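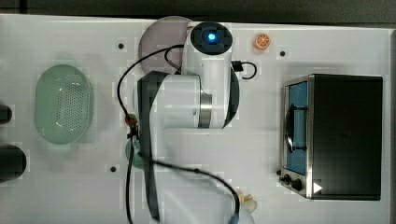 I have been building small sound boxes for long enough to have a drawer full of the ones that failed, and I want to make a case for the thing that rescued the rest of them: the plain, old-fashioned knob. One knob, one job. No menus, no shift key, no tiny screen asking you to hold two buttons while you turn a third thing.

My current box is called Clasville. It's a drone instrument with a cheap microcontroller inside, four oscillators in software and a filter I am far too proud of. The first version had a single encoder and a display, and on paper it could do everything. You could reach any setting in the whole machine with one finger! I took it to an open evening in December, put it on a table, and watched people pick it up, turn the encoder, read the screen, turn it again, and put it down. They were reading when they should have been listening.

So I tore the front off and started again with 10 potentiometers, all in a row, all doing one thing each for ever. It was the best week I have had at a workbench. You grab the third one along and the sound opens up, and the next time you grab it, it opens up again. Your hand learns it before you do.

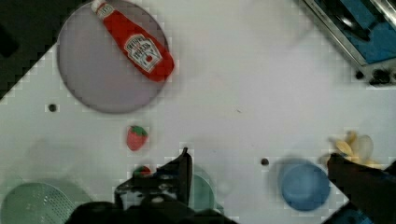

Issue 9

There are good arguments on the other side and I don't want to wave them off. Knobs cost money. They take up panel space, they need holes drilled in the right places (ask me about my drilling), and they get scratchy with age. They also lie: load a saved patch and every knob is pointing somewhere the sound is not. The Bastetti, a kit I love and have built twice, gets round this by having no saved patches at all, and I've come to think that is a brave and lovely decision. If you want that sound again you have to go and find it, and on the way you nearly always find a better one.

The Escobar goes the other way. It has a touch panel, 800 memory slots and a firmware update every few weeks, and it is a clever piece of work. I borrowed one for a month and made a great many presets with names like "low thing 4". I haven't played a single one of them since. I'm sure there are players whose heads are tidier than mine and who get wonders out of it — but I suspect they are fewer than the spec sheet hopes.

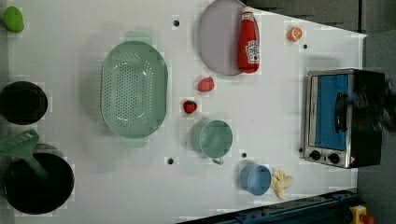 What excites me most is that doing it by hand is so easy now. A board with enough analogue inputs costs less than a takeaway, and if you run out of inputs a multiplexer chip gives you eight more for pennies. You read each pot in turn, smooth the numbers a little so they don't jitter, and send them on as control messages. My smoothing code is four lines long and I stole two of them from my own Grenex project, a failed drum machine that I will defend to anyone.

Do spend time on the smoothing, though. Too little and the pitch wobbles when nobody is touching it. Too much and the knob feels as if it's set in treacle, and all that lovely directness goes out of the window. I tune mine by ear with my eyes shut, turning fast, then slow, then fast again. 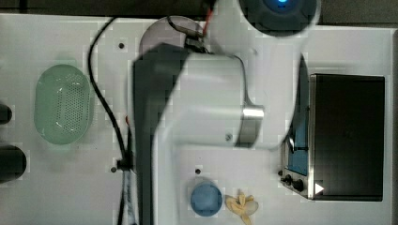
Don't so many knobs make an instrument harder for beginners?

In my experience beginners love them, as long as each knob does something you can hear straight away. The trouble starts when half of them only matter while some other setting is switched on.

I'd go further and say a box ought to make a decent noise with every knob in any position. That takes some work on the ranges. I cut my filter's sweep almost in half because the top of it was only hiss, and I don't miss it one bit. A narrow range that is all good beats a huge one with a swamp at either end, and it means a stranger can walk up and play.

Next on the bench is a second row, for the envelopes. I've already bought the pots, and I may need a longer box.

Search this site
Enter keywords
Go

Recent items
Why my Grenex drum machine never kept time
Building the Bastetti a second time
Cheap multiplexers and how to wire them
A month with the Escobar

Contact | © Clasville Notes 15/04/2025 | Back to top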